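Tilley

Tilley is a collection of 1365 square-folding patterns for napkins, bandanas, gift wrap and plain paper squares, written out as small text files that a person can read and a script can parse. If you've ever tried to follow a fold from a blurry scan of an old hostess booklet, you know why I started this! Every pattern begins with one flat square and uses no scissors, no glue and no starch.

Last update: August 26, 2021

What's in the box

patterns/ has one file per fold, grouped by family
families.txt lists the 17 families with a short note on each
glossary.txt covers 60 terms (valley, mountain, squash, tuck, roll and friends)
tools/ holds Yurt, the little checker described further down

The biggest families are pockets, fans and standing cones. My favorite is the envelope family, and I keep finding new cousins for it. There's a lovely one called Orninen that starts as an ordinary blintz, turns over twice and ends up with a collar all the way around. Please try it with a stiff napkin first, it's so satisfying.

How a pattern file looks

name: Bavero
family: pockets
start: square, good side down
steps: 6
1 valley, bottom edge to top edge
2 valley, top layer only, down one third
3 turn over
4 valley, left edge to center
5 valley, right edge to center
6 tuck right side into left side

Edges are always named as they lie in front of you at that moment, so "left" changes meaning after a turn over. I went back and forth on this for ages (the other choice was to letter the corners A to D and keep them forever), but everyone who tested the files at a real table did better this way. 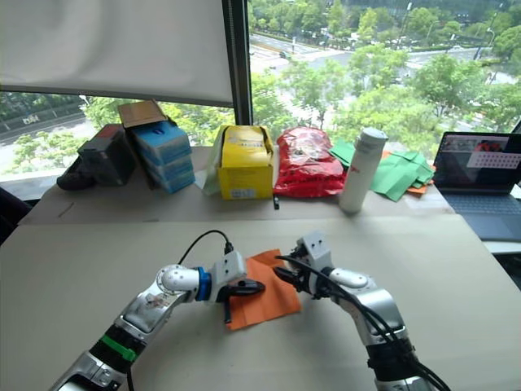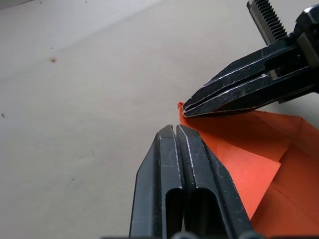

Orange sheets on a tabletop.

Sizes and materials

No file gives a size in inches. Folds are written in halves, thirds and quarters of the square, so the same pattern works for a cocktail napkin or a big picnic cloth. The optional "likes" field tells you what a fold is happiest in: crisp, soft, thick or thin. A fold with no "likes" line has been tried in both paper and fabric and came out fine in each. For 57 patterns the field says "unknown", and I would love help with those!

Checking your files with Yurt

Run this from the top folder:

python tools/yurt.py patterns/

Yurt looks for missing fields, step counts that don't match, and words that aren't in the glossary. It can't tell whether a fold works. A file can pass every check and still leave you holding a crumpled lump, so fold it yourself before you send it in.

Known problems

Some fans say "pleat" and some say "accordion". They mean the same thing, and I'm moving everything to "pleat".
The rose folds added in July have long steps that should be split in two.
Left-handed versions exist only for the rolled folds.

Adding a fold

Send one file per pull request, and say in the message where you learned it. Family folds from a grandparent or a restaurant job are very welcome, and so are variations, as long as at least one step is different. Mirror images don't need their own file.

License

Text files are CC BY 4.0. Yurt is MIT.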